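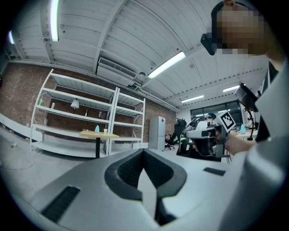
Marker loss can't account for all of it, was the comment left under my last entry overnight, because a marker that drops out for three frames gets interpolated and the error should stay under the filter threshold. The commenter wanted to know what the other tool was doing during the bad stretches. Fair point, and I spent most of the day on it.

Where things stand. The July set holds 2,201 demonstrations, all recorded with hand-held grippers, all two-handed. After the automatic pass, 703 were flagged for pose disagreement between the two ways we compute the relative transform. The first way takes each tool's own trajectory and subtracts one from the other. The second way reads the square marker on top of the opposite tool whenever one camera can see it. If both are right they should agree to within the calibration error. On the flagged ones they don't.

I had been assuming the second way was the weak one. The marker gets tilted, the forearm gets in front of it, it sits small in a wide lens, and corner detection suffers. So my habit was to trust the trajectories and treat the marker as a spot check. The comment made me look at this the other way around.

Started at 8:40 with the flagged demonstrations sorted by disagreement at the end of the recording. If marker noise were the cause, the disagreement would jump about with no trend. For 518 of the 703 it grows steadily from start to finish. That is drift, and drift belongs to the trajectories. I reran the sort with a stricter test for monotonic growth, lost a handful near the boundary, then put the threshold back where it was. I don't want to tune a test until it gives a nicer number.

Next question was which tool drifts. Plotted left and right separately against the room map. The map is built from ceiling and wall features, mostly the roof beams and the light tubes. Repeated structure up there is a known problem: the corrugation looks the same every few inches, and a tool that spends a long time pointed upward can slide along it without the tracker complaining. Brick has a similar weakness but more irregularity, so it holds better. Shelves with things on them hold best of all.

The upward-facing segments and the drift line up well on the left tool and only partly on the right. No explanation yet for the right.

Tried three fixes before lunch:

Masking the ceiling. Drift goes down, but tracking is lost outright on 58 demonstrations that were fine before. Not acceptable on its own.

Lowering the weight of ceiling features and leaving them in. No losses. Drift drops on most of the left-tool cases and hardly moves on the right.

Using the marker as a constraint in the optimization, so that every good sighting pulls the two trajectories back together. This is what I should have done in the spring. Disagreement falls sharply, as it must, given that I am now minimizing it. It proves nothing by itself.

To get an independent check I need something the optimizer never sees. Fingertip contact would do: when both grippers hold the same rigid part, the distance between the tips is fixed by the part. The Avgate block is machined and its length is known, so the recordings that use it can serve as the test group. I wrote the contact detector in the afternoon from the jaw width signal. It fires early on soft closings. Added a short hold time and it behaves better.

Also checked the clocks. Trultano's sync tool reports offsets between the two cameras, and I had been applying them with the sign reversed in one script and correct in the other. Fixed. The effect is small on slow motions and visible on fast handovers. Part of the right-tool trouble may be in there, so all the plots from this morning need to be made again with the corrected offsets. Old ones moved to a separate folder so I don't quote from them by accident.

Rerun started at 5:15 with the lower ceiling weight and the marker constraint both on, block recordings held out for scoring only. Replied to the comment: agreed about the short gaps, most of the flagged set looks like drift, right tool still open.

For tomorrow: score the block recordings, replot left and right, look at marker sightings at steep tilt and decide on a cutoff angle. Charge both battery packs.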